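Warum liegt Obst oft in Tüten und Körben?

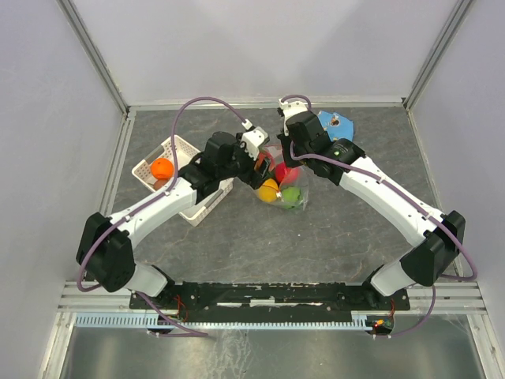
Obst in einer durchsichtigen Tüte, links davon ein weißer Korb mit vielen kleinen Öffnungen.

Wer Obst kauft, muss es irgendwie nach Hause bringen. Dafür gibt es Tüten, Netze, Schachteln und Körbe.

Durch eine durchsichtige Tüte kann man hindurchsehen. So erkennt man im Laden gleich, welches Obst darin ist und ob eine Frucht eine braune Stelle hat. Die Tüte ist leicht und hält alles zusammen. Luft kommt aber nur wenig hinein.

Das ist wichtig, denn Obst lebt nach der Ernte weiter. Es gibt Wasser ab. In einer geschlossenen Tüte sammelt sich das Wasser in kleinen Tropfen. Wo es feucht ist, wächst leicht Schimmel.

Ein Korb mit Öffnungen lässt die Luft durch. Die Feuchtigkeit kann entweichen, und das Obst bleibt meist länger gut. Seine festen Wände schützen außerdem vor Druckstellen.

Zum Ausprobieren:
Lege 2 Äpfel in eine geschlossene Tüte und 2 Äpfel in einen offenen Korb. Schau nach 3 Tagen nach. Sind in der Tüte Tropfen zu sehen? Schreibe auf, was du entdeckst.

Wörter zum Merken
Druckstelle: eine weiche Stelle, die entsteht, wenn Obst gequetscht wird.
Schimmel: ein Pilz, der auf Lebensmitteln wächst. Verschimmeltes Obst darf man nicht essen.

Text: Kerttu Heiskanen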